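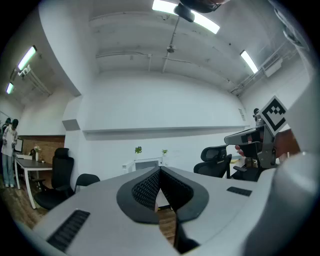 The workroom at Rulmont with the ceiling lights on

ORSIDE SHARED WORKSPACE
Minutes of the room users' meeting
Held in the workroom, Rulmont, on 17/09/2024

Chair: Evander Lamont (EL)
Minutes: Firouzeh Rezaei (FR)
Also present: the Gautier bench team, two people from Skusico, and several evening users
Apologies: the Rulmont building office, who sent written comments on items 4 and 6

1. Welcome

EL opened by saying how good it was to see so many people squeezed in, including a few who had only joined in August. He thanked those who had come straight from work without any tea and pointed them towards the biscuits. Mobile phones off, coats wherever they would fit.

2. Minutes of the last meeting

Agreed, with one correction. The old minutes said that Gautier had offered to "remove" the paint tins from the corridor. They had offered to sort them. FR will change the wording. The sorting has been done anyway, and very nicely too – every tin now has its colour dabbed on the lid and the room it belongs to written underneath.

Matters arising: the key for the side cupboard has been found in the cupboard. A second key is being cut. The kettle has been descaled and several people wished to have their pleasure recorded.

3. The lights

This took up the largest part of the evening and there was a lot of goodwill in it. Everyone agrees that the long fluorescent panels give a strong, even light across the white walls and that it is a pleasure to work in a room where you can really see what your hands are doing. The Gautier team said that it was the best light they had had for small parts in any place they had rented.

The trouble is the evenings. At present all the lights come on together from the switch by the door, and people who are sitting with laptops or sketching find it a bit fierce by eight o'clock. Skusico had asked an electrician they use whether the panels near the far wall could go on their own switch. He thought it was likely but wants to look at the conduit before giving a price.

There was a friendly argument over warmer tubes. Evening users were keen. Gautier were against, as they match colours at the bench and do not want to be doing it under anything yellow. EL suggested leaving the tubes alone and getting a couple of good desk lamps for the evening, which would cost far less and could be tried straight away. This went down very well indeed, and one person offered a lamp from home on the spot.

Agreed: ask for a price for separate switching. Try desk lamps in the meantime. No change to the tubes.
Action: Skusico (electrician), EL (lamps)

4. The ceiling generally

FR read out the comments from the building office. They would like users to keep clear of the pipes and conduit and on no account to hang anything from them. This includes bunting. FR admitted that the bunting had been hers and that she had been very fond of it.

A question was asked about the small round device on its thin pipe near the middle of the ceiling. Some think it is a sensor and some a sprinkler, and views were strongly held on both sides. EL will ask the office. Whichever it is, please keep tall items well away from it.

The white unit on the ceiling bracket over to the left was also mentioned. Nobody wants it moved. A user asked if it could be dusted when the long-handled duster is next out, and this was agreed.

Action: EL (office, and the answer to go on the noticeboard)

5. Walls and paint

The walls will stay white. There had been a suggestion of a deep green for one end, and FR brought along a painted board so that people could hold it up and have a proper look. It was a lovely green. It also swallowed the light in quite a startling way, and the person who had suggested it was the first to say so.

What the walls do need is a wash and a touch-up. Matching white is in one of the newly sorted tins, and there should be enough for the scuffs at trolley height. Several people said they actually enjoy this kind of job and would happily give a morning to it, with the radio on. Names are on the sheet by the door.

The green will be used for the inside of the side cupboard, where it will cheer everybody up whenever they go in for glue.

Agreed: wash, then touch up in white. Cupboard interior in green.
Action: FR to fix the morning and bring sugar soap

6. The wooden floor

The building office would like us to say how we mean to look after the floor, given that it is wood and that we drag things about on it. A fair point, cheerfully taken. The following was agreed after some discussion:

Felt pads on anything with legs. Skusico have a drawer full of them and will leave a bag on the windowsill in the corridor for people to help themselves.

Lift, do not drag. If it is too heavy to lift, ask. There is nearly always a person about who will take the other end.

Sweep before you mop, and mop with a well-wrung mop. The office's note was firm about standing water.

Spills to be wiped at once, and glue spills reported to whoever is in, without embarrassment. Gautier know a trick with a plastic scraper and are happy to show anyone.

A full sand and re-oil was talked about with great longing. The only figure we have is an old one of roughly 2,000 pounds, and it does not include clearing the room first. EL said that we should at least get a fresh quotation and then see whether the building would share the cost. One of the evening users has hired a floor sander before and said that with enough hands it could be done over a weekend. There was an excited murmur at this, which EL asked to have minuted as "interest".

Action: EL (quotation and letter to the office), Skusico (felt pads)

7. Tidying and the end-of-day routine

The new routine has been running since August and everyone who spoke was delighted with it. Tools are going back, the bin bags are getting changed, and the morning users no longer start their day by clearing up after the evening ones. Thanks to all who have stuck at it.

Small changes asked for and agreed:

The last person out now checks that every light is off, including the ones by the far left wall. These are easy to miss if you leave in a hurry.

Offcuts go in the box by the door if they are longer than your hand, and in the bin if they are shorter. FR will write this on the box.

Work in progress may stay out overnight with a name and a date on it. After 5 days it will be moved to the side cupboard, and it will be moved gently.

There was also a plea for people to wind cables the same way. Gautier gave a quick demonstration of over-and-under winding using an extension lead, and then had everyone try it. This overran, and it was well worth it.

8. Open evening

Plans are coming on beautifully. Doors at seven, closing at 9 sharp by agreement with the building. Gautier will show some bench work and let visitors have a go. Skusico are bringing samples and a quiz about materials, which they tested on us. The average score was poor and the laughter was considerable.

Evening users will look after the drinks table, which is to go in the corridor so that cups stay off the wooden floor. EL would like the full lights on throughout, as visitors should see the room at its brightest. Agreed by all, including the laptop people, who said they could bear it for one night.

FR asked whether the bunting might be used if it were fixed to the walls with removable hooks and kept off the ceiling entirely. Carried with applause.

Action: all, and see the sheet for jobs. The washing-up is still unclaimed.

9. Any other business

A small radio has been left in the room. It works and it has a good tone. If it is yours, please say so, and if you would consider leaving it here for good, please say that too.

Gautier asked if the coat hooks could be lowered for shorter members. A second row will be put up beneath the first.

A user wondered if the door could be stopped from banging. It was tried several times in the course of the discussion and everyone agreed that it does bang. EL has some foam strip at home.

10. Next meeting

Same room, same time. EL will send the date round once the electrician has been. Items for the agenda to FR, by email or on a slip of paper in her tray. Tea will be made before the start next time.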